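4.3 Fitting the Petum lamp to a table

The clamp fits table tops up to 30 mm thick. For thicker tops, use the screw-down base (section 4.5).

1. Switch off the lamp at the wall and unplug it.

2. Wipe the edge of the table with a dry cloth. Grit under the clamp will mark the surface.

3. Push one felt pad on to each jaw of the clamp. The Petum comes with 2 pads. Spares are sold as part of the Letside kit.

4. Slide the clamp over the edge until the back plate touches the table. Turn the knob clockwise until the clamp no longer moves when pushed from the side.

CAUTION: Do not tighten the knob with pliers. The thread can strip.

5. Lower the stem into the clamp. The line on the stem must sit level with the top of the collar.

6. Tighten the collar screw with the key supplied.

7. Plug in the lamp and set the dimmer to its lowest mark. Raise it until you can read small print without leaning forward.

Note: On glass or stone tops, do not use the clamp at all.

Glare and table colour

Pale tops throw back more light than dark ones. If the table is white or cream, start with the shade 10 cm higher than you would over dark wood, and turn the dimmer down before moving the lamp again. Gloss finishes may need the Dredance diffuser, which clips inside the shade. 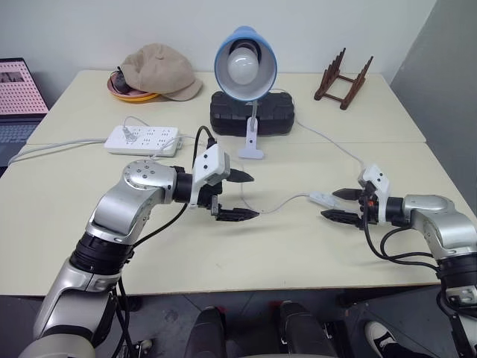

Fig. 14. Cream-coloured table top.

8. Sit at the table in your usual place. If you can see the bulb, tilt the shade away from you one click at a time.

9. Check the knob again after a week of use. The felt settles and the clamp may need another half turn.

To remove the lamp, unplug it and lift out the stem before loosening the clamp.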